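Olluscombe Neighbours — Home and Laundry board

Black tops leaving fluff and marks on white satiny sheet, best way to fold and sort?

Posted by Grika
Friday, 274 views, 3 replies

Hello all! I've got a bit of a two-part puzzle and I would love to hear how other people manage it.

We moved into a smaller flat in November and I lost my utility room, so all of the folding now happens on whatever flat surface is free. I've been spreading a big white sheet out first and folding on top of that, and I have to say I love it. You can see every sock! It also means the clean washing isn't sitting on whatever the table was last used for. The trouble is that the sheet is one of those thin, slippery ones with a bit of a shine to it (the label went years ago, so I can't tell you what it's made of), and two things keep happening.

First, anything black leaves little bits all over it. T-shirts, leggings, my son's school jumpers, all of them. I then shake the sheet out over the bath, put it back, and the next load does the same.

Second, everything slides. I get a sleeve tucked in nicely, reach for the other one, and the whole thing has crept away from me and taken the sheet along in a great big ruck. I've tried smoothing it down with my forearms and it looks lovely for as long as it takes me to pick up the next top.

Is there a better way of going about it, or should I give up on this sheet and use something else? I don't want to buy a folding board if I can help it, there's nowhere to keep one. And does anyone know how to get a shiny white sheet to lie flat without ironing the thing? I'm not ironing a sheet just to fold washing on it.

Thanks in advance, this board sorted out my airer problem so I have high hopes.

Rommel Cruzado
Replied the same evening

Oh, I'm so pleased somebody asked this, I fold on a sheet too and my family think I'm mad!

I'll take the fluff first. Most of it comes off in the wash and the drying if you give it a chance. Turn the black things inside out before they go in, wash them away from towels (towels are the worst, they shed on everything), and don't stuff the drum full. When they come off the line or out of the dryer, give each one a proper hard flick, holding it by the hem, somewhere that isn't over your sheet. I do mine on the landing and hoover there afterwards. You'll be amazed how much comes off in one good flick. If you have a dryer, clean the filter before the dark load as well as after it.

Then order matters. I fold all the pale things first, lift them off, and do the blacks last. That way any bits on the sheet are only ever under black clothes, and you shake it out once at the end of the whole session. It's such a small change and it saved me a lot of muttering.

As for the sliding, the sheet moves because there's nothing gripping it underneath. Put a layer of something with a bit of tooth to it on the table or the bed before the sheet goes down. An old blanket is perfect, and so is a cotton towel or a fleece throw. My own favourite is the quilted mattress protector that no longer fits any bed in our house. Lay that down, sheet on top, and tuck the sheet's edges under the protector on the two long sides. It won't go anywhere.
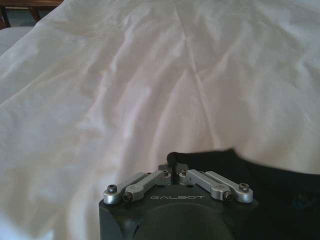

With a black top on a white sheet you also get a lovely clear outline to work to, which is half the reason I stick with white. Lay it face down, pull the shoulders straight and have a look at the shape before you touch the sleeves. If one side bulges out you'll spot it straight away, whereas on my dark brown table I could never see where the jumper stopped and the table began. I got so much neater once I could see what I was doing.

A few more bits from years of doing this:

Don't drag the clothes to straighten them. Pick them up by a little pinch and put them down again. Dragging is what rucks a slippery sheet, because the cloth on top pulls the cloth below along with it. A small lift, set down, pat flat.

Stay in one spot and bring the clothes to you. I used to work my way round the bed and ended up leaning on the sheet at every corner, so of course it was all in creases by the time I got round.

Keep the finished pile off the sheet altogether. I use a chair. Once there's a heavy stack on one end, every tug at the other end makes a long crease between the two.

For flattening it without an iron, fold the sheet while it is still the tiniest bit damp, press it with your hands as you go, and leave it overnight with something heavy and flat on top. I use the big atlas and two recipe books! It won't look like a hotel bed but it will lie a good deal flatter. Then store it rolled up on a cardboard tube so you don't put fresh fold lines in it. The tube from a roll of wrapping paper will do, if you can stop the children turning it into a sword first.

Have fun with it. I know it's only laundry, but a tidy stack of black T-shirts with all the edges lined up makes me very happy.

ogura_on_the_hill
Replied Saturday

Just use a towel. Why does it have to be a sheet

Tomomi Sakai
Replied the day after

Rommel's blanket trick is a good one and I'd start there. I'd like to put in a word for changing the cloth too, if you have another one in the cupboard. A plain cotton sheet, washed many times, has far more grip than anything shiny. The folding gets easier at once. The catch is that cotton holds on to the fluff, so you will be going over it with a lint roller, and the shiny kind shakes clean in a couple of seconds. You have to decide which of the two annoys you more! I went for cotton, my sister has stayed with the slippery sort and swears by it.

On static: if your sheet is a man-made fabric, that may well be why the bits cling to it at all, especially with the heating on. Before you lay it out, wring a flannel until it's barely damp and wipe your hand over it, then stroke your palm across the sheet. Only the lightest touch, you don't want damp washing. Drying it on the airer and keeping it out of the tumble dryer helps as well.

I bought a cloth from Trenatico last spring that was meant for cutting out dress patterns, and it has turned into my folding mat. It's thick and slightly rough on the back and it rolls up to go behind the wardrobe. There's no need to buy one specially, but if anyone in the house sews, have a rummage.

One thing I do differently from Rommel is the folding itself. For black tops that show every crease I fold in 3 lengthways and then roll from the hem up to the neck. Rolled tops stand up on their ends in the drawer and you can pick one out without wrecking the rest. For six tops it takes me no time at all, and since they're rolled it really doesn't matter whether the sheet underneath is perfectly smooth or not. You may find you stop minding about the wrinkles!

School jumpers I still fold flat, as rolling makes the collars go funny. Sleeves straight across the back, one on top of the other, then bottom up to the top in one go. If the jumper has a badge on the front, have it face down to begin with so that the badge ends up on the outside of the finished square.

And to ogura, I did use a towel for years — it's fine for tea towels and pants, but you can't get a grown-up's jumper on it with the arms out.

Grika
Comment on the replies above

You are all wonderful, thank you! I put the picnic blanket underneath last night, woolly side up, and tucked the sheet in along the long sides, and it stayed put for the whole basket. Pale things first, blacks at the end. I forgot about flicking them somewhere else so I still had a fair bit to shake out, but that's my own fault and I'll do it on the balcony next time.

Tomomi, I tried rolling the T-shirts and the drawer looks fantastic. My son has already pulled out the one at the very back and the others fell over like skittles. Do you put anything in to hold them up, or do you just keep the drawer full?

Tomomi Sakai
Comment

A shoebox with the lid off! Lay it in the drawer and stand the rolls inside it. When he takes one, the others lean a bit but they can't go down flat. If the box is too tall for the drawer, cut the sides down with kitchen scissors.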